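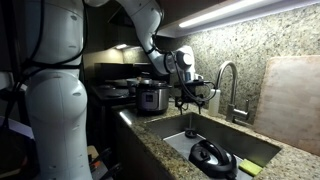 4.2 Counter and sink layout

Figure 3. Sink, counter and cooktop in the Forkcombe kitchen, with the pressure cooker open and pans on the stove.

The Forkcombe kitchen is the smallest of the sites in the study and the one where the sink and the stove are closest together. A granite counter runs between them, and most of the household's cooking and cleanup passes over this stretch. Residents put hot pans down on it, drain vegetables beside it, and stack whatever is waiting to be washed there. In the other two homes, Mullell and Cantero, the same work is spread over a longer counter and a separate table.

We use the term "holding surface" for any place where an item stays between two uses without being put away. Figure 3 shows two kinds. The cooktop serves as one: a wide shallow pan rests toward its front, with another round pan farther back. The counter serves as the other, with a light grey pot next to an electric pressure cooker whose lid is off. In our coding, a pan on the stove counts as held if no food is being prepared in it at the time of the visit, and this was judged from the visit notes and not from photographs.

The pressure cooker needs its own comment. Large countertop appliances were coded as fixed if they stayed within one hand's width of the same spot on every visit, and as mobile otherwise. The cooker at Forkcombe was coded as fixed. Residents told us it was too heavy to lift into a cabinet after each meal, and over time its place on the counter had become permanent. It also drew other items toward it. Pots that had been used in the same meal were set down next to it, and small utensils tended to collect nearby. At Mullell a similar cooker was kept on a low shelf and brought out on Sunday only, and no grouping of this kind was recorded there.

Lighting affected where people chose to work. The kitchen is dim once the ceiling light is off, and in the evening the residents often relied on the hood light alone. It gives a small warm area over the stove and leaves much of the rest in shadow. Several evening entries in the diary mention moving a pot back toward the stove to check whether it was clean. One resident said she washed by feel after dinner and looked again in the morning. We did not measure light levels, so we can only report that rewashing was mentioned more often in evening entries than in daytime ones.

The sink is stainless steel. Items left in it were coded separately from items on the counter, following the Sikico coding sheet, with one change proposed by Rangi Lowther after the February pilot. The original sheet had a single code for "in sink." We split this into "soaking" and "waiting," as the residents themselves made the distinction and treated the two differently. A soaking pot was left alone by everyone. A waiting pot could be moved to the counter by the next person who needed the faucet, and this was the most common way for a dirty item to end up back on the holding surface.

Visits lasted around 30 minutes. Two coders worked through the notes independently and met to settle cases where they differed. Most of these concerned lids - whether a lid lying apart from its pot should be treated as a separate item. We decided that it should, and recoded the earlier visits to match. The results by surface are given in Section 4.3.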